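Proltesier season 2: is anyone else losing patience?

Forum: TV Drama > Serials

marlowbend
I stuck with this show all through the first season and defended it to everybody. Now we're six episodes into the second and I don't buy a word of it. Bositz walks out of the harbor office with the ledger under his coat and not one person stops him? In a building they spent a whole episode telling us was locked down?

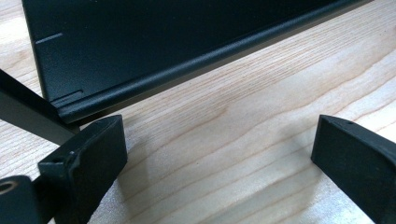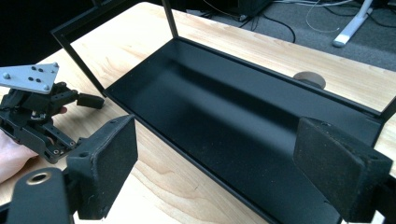
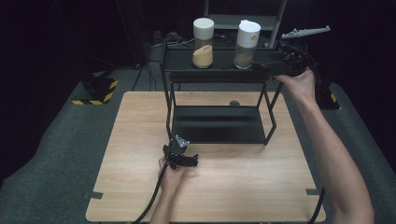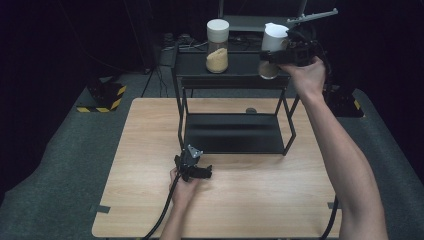
tincanradio
Bositz had the night pass. They showed it in the cold open of episode four, when he's going through the drawer. I don't love this season either but that part is covered.

marlowbend
A pass for the front gate. The ledger was upstairs. Go watch it again and tell me how he gets past the second door.

oldferryline
I did watch it again, and marlowbend is right about the door. You hear it buzz and then there's a cut and he's on the street. That's the editing doing the writers' job for them.

My bigger problem is Bositz himself. Last year he was a bully with a reason. He threw that punch at the wedding and you understood it. Now he's suddenly sorry about everything and the script wants me to clap. When did this happen? Between seasons, apparently.

quietpeas
Disagree. He was never only a bully. The scenes with Phí in the boat shed were already heading this way and they were the best thing in season one. People change slowly and then you notice.

oldferryline
Slowly would be fine. I counted 2 scenes this season where he and Phí even talk to each other, and one of them is about a parking space.

quietpeas
The parking space scene is great and I will not hear otherwise.

tincanradio
It's a good scene. It's also 71 seconds of a 50 minute episode.

hallwaylamp
Has anyone read the post on the Peklow fan page? It claims the finale was rewritten late and Phí leaves town for good. The post has 2758 comments under it, mostly people crying.

marlowbend
That page also said the twins were coming back. I'd want a better source than someone whose cousin drives a catering van.

hallwaylamp
Fair, but they did call the fire.

tincanradio
Everybody called the fire. They showed us the gas can three weeks running.

quietpeas
If Phí goes, I'm out. The town of Peklow is just gray streets and men shouting without her.

oldferryline
You said that last year when the sister left. Page 128 of the old thread, I looked.

quietpeas
And I meant it for almost a month.

marlowbend
I'll watch the finale and then decide. If that ledger turns up in the boat shed I'm asking for a refund on my September.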